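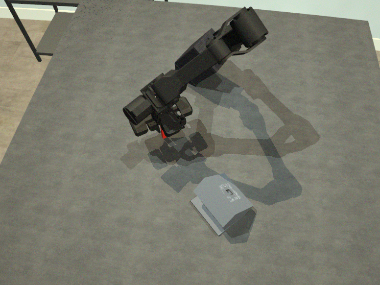 Teleop in der Sim: Schachtel greifen, Policy bleibt über dem Tisch hängen

Forum > Robotik > Lernen aus Demonstration
Samstag, 21. Februar 2026

plaletti_fan
Themenstarter

Moin zusammen,
kurz und knapp weil gleich weg. Aufgabe: Arm soll die kleine graublaue Schachtel vom Tisch nehmen und links absetzen. Alles Simulation. Demos von mir selbst per Fernsteuerung eingefahren, Leader-Arm in der rechten Hand, linke Hand auf der Tastatur für Start/Stop/Verwerfen.

Stand:
400 Demos aufgenommen
davon 43 rausgeworfen (Schachtel umgestoßen, zu früh gestoppt, einmal Katze)
Policy trainiert, Loss sieht gut aus
im Rollout fährt der Arm bis über den Tisch, links oberhalb der Schachtel, und bleibt da. Zittert bisschen. Geht nicht runter.

Bild oben ist aus so einem Rollout. Da steht er dann und macht nix mehr bis Timeout.

Hat das jemand schonmal gehabt? Liegts an den Demos oder am Training? Aufgenommen mit Wuvell, falls das wichtig ist.

kabelsalat77

Klassiker. Machst du beim Vorführen da oben ne Pause? Also anfahren, gucken, überlegen, dann erst runter?

Wenn ja: genau das hat er gelernt. Stillstand sieht für die Policy aus wie Stillstand, die weiß nicht ob sie schon lange genug gewartet hat.

plaletti_fan

hm. ja. mach ich. ich seh auf dem Monitor die Tiefe schlecht, also halt ich an und schau in die zweite Ansicht. Vielleicht eine Sekunde, manchmal zwei.

kabelsalat77

Na dann. Pausen rausschneiden oder neu aufnehmen. Ich würd neu aufnehmen. Rausschneiden gibt Sprünge in den Gelenkwinkeln wenn man nicht sauber schneidet.

nonby_user

Widerspruch. Rausschneiden geht wunderbar, man wirft einfach alle Frames weg wo sich die Gelenke unter einer Schwelle bewegen UND der Greiferbefehl gleich bleibt. Da springt nix, er steht ja eben still. Mach ich mit Nonby seit November so, nie Ärger gehabt.

Wichtig: Greiferbefehl mit prüfen!! Sonst schneidest du das Schließen weg, da steht der Arm ja auch.

kabelsalat77

Und die Physik? Die Schachtel kann noch rutschen während der Arm steht. Dann hast du doch einen Sprung, halt im Bild statt in den Gelenken.

nonby_user

bei ner Schachtel die einfach daliegt und die noch keiner angefasst hat? rutscht nix. Geht hier nur um die Pause VOR dem Greifen.

kabelsalat77

ok, für den Teil geb ichs dir. Nach dem Kontakt würd ich trotzdem die Finger davon lassen.

ofenrohr

Mal was anderes, die Schatten. Guckt euch das Bild an, der Arm wirft da ja mehrere Schatten übereinander, so ne richtige Schlaufe quer über den Tisch, und die Schachtel liegt im unteren Ende davon. Direkt unterm Greifer ist auch alles dunkel. Wieviele Lichter hast du drin? Und sind die in jeder Demo gleich?

plaletti_fan

mehrere Lichter, ja, aus der Standardszene übernommen. Immer gleich. Dachte das is gut so, weil konstant??

ofenrohr

Für Training = Rollout wärs egal. Aber wenn die Schachtelposition im Rollout anders gezogen wird als in den Demos, fällt der Schatten halt mal drüber und mal nicht. Wenn du in den Demos immer von derselben Seite anfährst, kennt er manche Kombi aus Schatten und Schachtel garnicht. Würd ich randomisieren, Licht und Tischfarbe. Graublaue Schachtel auf grauem Tisch ist eh nicht gerade viel Kontrast.

nonby_user

Glaub nicht dass das der Grund ist. Wenns am Sehen läge würde er irgendwo daneben greifen und nicht immer an derselben Stelle stehenbleiben. Schatten is zweitrangig. Erst Pausen.

ofenrohr

Kann beides sein. Er bleibt ja auf Abstand, auf dem Bild ist zwischen Greifer und Schachtel noch ein ganzes Stück freier Tisch, und genau in der Lücke liegen die Schatten. Teste es halt: Schatten im Renderer aus, gleiche Policy. Zwei Minuten Arbeit.

nonby_user

Damit testest du aber Bilder die er nie gesehen hat. Sagt dir nix wenns schlechter wird.

ofenrohr

Stimmt. Sagt mir was wenns besser wird.

drahtesel_k

Frage am Rande, was ist das helle flache Teil an der Schachtel unten links? Offene Lasche? Falls ja, ist die in der Kollisionsgeometrie mit drin? Hatte bei sowas mal den Fall das die Lasche nur im Mesh war und der Finger durchging. Und in den Demos greift man dann unbewusst mal so mal so, weil man nicht weiß was zählt.

plaletti_fan

sieht aus wie ne Lasche, ja. Modell ist runtergeladen. Kollision hab ich nie angeschaut, glaub das ist einfach ein Quader. Greife meistens quer über die kurze Seite, aber ehrlich gesagt nicht immer. Anfangs auch paar mal über die lange.

drahtesel_k

Da hast dus. Zwei Strategien gemischt. Kommt drauf an was du trainierst, aber bei simpler Regression mittelt er dir die zwei Handgelenkwinkel und steht dann schräg dazwischen. Leg dich auf eine Greifrichtung fest. Aufschreiben, Zettel an den Monitor, dran halten.

kabelsalat77

+1 für den Zettel. Bei mir steht drauf:
gleiche Startpose
anfahren ohne Stopp
Greifer auf VOR dem Absenken, nicht dabei
zu, kurz halten, hoch
bei Fehler verwerfen und nicht retten

drahtesel_k

Beim letzten bin ich anderer Meinung. Korrekturen sind Gold. Wenn du daneben bist und zurückfährst und nochmal ansetzt, sieht die Policy wenigstens wie man da rauskommt. Nur saubere Demos = sobald er einmal abdriftet weiß er nicht weiter.

kabelsalat77

Korrekturen ja, aber gezielt. Extra Satz, aus schiefer Lage gestartet. Nicht das Gefuchtel vom Anfang wo man selber noch übt. Die ersten Demos von jedem gehören in die Tonne.

chettiar_lab_mitleser

Dritte Meinung: lass die Policy laufen und übernimm von Hand sobald er hängt. Also Leader-Arm auf die aktuelle Pose bringen, einkuppeln, den Rest vormachen, nur das Stück speichern. Mit dem Chettiar-Skript geht das auch in der Sim. Bei mir haben 48 solche Eingriffe mehr gebracht als nochmal hundert volle Demos.

Achtung beim Einkuppeln, wenn Leader und Follower nicht übereinstimmen macht der Arm nen Satz und die Aufnahme ist Müll.

plaletti_fan

ok viel Stoff. Geht das mit dem Einkuppeln auch unter Wuvell? find da keine Option

chettiar_lab_mitleser

Soweit ich weiß nicht direkt. Musst die Aufnahme da mittendrin starten und das Umschalten selber bauen. Is nicht viel aber bisschen fummelig.

plaletti_fan

So, Rückmeldung. Erstmal nur das mit den Frames gemacht wie von nonby_user, Schwelle vorsichtig gewählt, Greiferbefehl mitgeprüft. Sind 2736 Frames rausgeflogen, fast alle an derselben Stelle überm Tisch. Peinlich.

Neu trainiert, gleiche Einstellungen. Er geht jetzt runter! Nicht immer. Greift öfter schräg an der Ecke, Schachtel dreht sich weg. Also wohl wirklich die zwei Greifrichtungen, drahtesel_k.

nonby_user

sag ich doch, Pausen :)

drahtesel_k

Sortier die Demos nach Handgelenkwinkel beim Schließen, dann siehst du die zwei Haufen sofort. Kleineren Haufen raus.

ofenrohr

Und Licht randomisieren. Ich sags nur nochmal.

plaletti_fan

Licht kommt danach, versprochen. Erst Haufen sortieren, dann Kollision von der Schachtel anschauen, dann neue Demos mit Zettel. Meld mich wenn die durch sind, wird aber eher nächste Woche.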